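Kustach cell - README for setup and care

Maintained by Dilek Akbulut. Last change: February 6, 2024.

What this cell does

Kustach is the small wiring cell at the back of the Trulton workshop. One arm with a two-finger gripper takes short cable bundles and holds them over a yellow plastic enclosure, so that the ends can be laid inside. This file is for the person who starts the cell in the morning or has to repair it. The recordings have their own README in the folder "episodes".

Before you switch on

Check that the lid of the enclosure is fully open. If it stands half open, the arm can touch it on the way down, and then the controller stops with a force error.
Clean the camera glass with a dry cloth. No alcohol, please.
Look at the finger pads. The ribs should be visible over the whole length. When they are flat, change both pads together, also if only one looks bad.
Put the enclosure against the stop and press it down at all 4 corners.

Start

Turn on the controller first and the camera computer second. In the other order the camera gets no address and you must begin again. Wait for the green lamp, then run the program "home_slow". I always use the slow one after a weekend, the fast one is only for days when the cell was already running.

Gripper settings

Force: 4 on the Pivum scale. In January we worked with a higher value and the insulation got marks from the ribs.
Opening: set in the file "grip.cfg", line "open_width". Do not change it from the hand panel, the panel value is lost at the next start.
Speed above the box: 100 mm per second. It can go faster, but the free wire ends begin to swing.

Preparing a bundle

1. Lay the wires parallel and leave the free ends long enough to reach over the box wall.
2. Put one short band of tape around the bundle, at the place where the fingers will close. Without tape the single wires can turn between the pads.
3. Check that the bare tips are short and do not touch each other.
4. Give the bundle to the gripper with the free ends pointing away from the fingers. The black and the red wire go side by side, with the twisted green and yellow pair next to them and its small white connector hanging free.

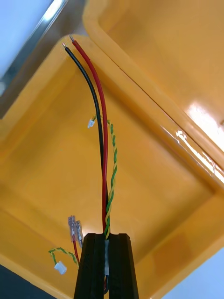 Known problems

The arm drops the bundle: the tape is too far from the fingers, or the pads are worn.
The white connector catches on the box rim: stop, open the gripper by hand and start again from step 4. Do not pull - the crimp is weak.
Camera picture too bright on the lid: turn the lamp a little to the wall. The plastic is shiny and this we could not solve completely.

Spare parts

Finger pads and tape are in the Canpolat drawer under the controller. Please write in the list when you take the last 2 pads.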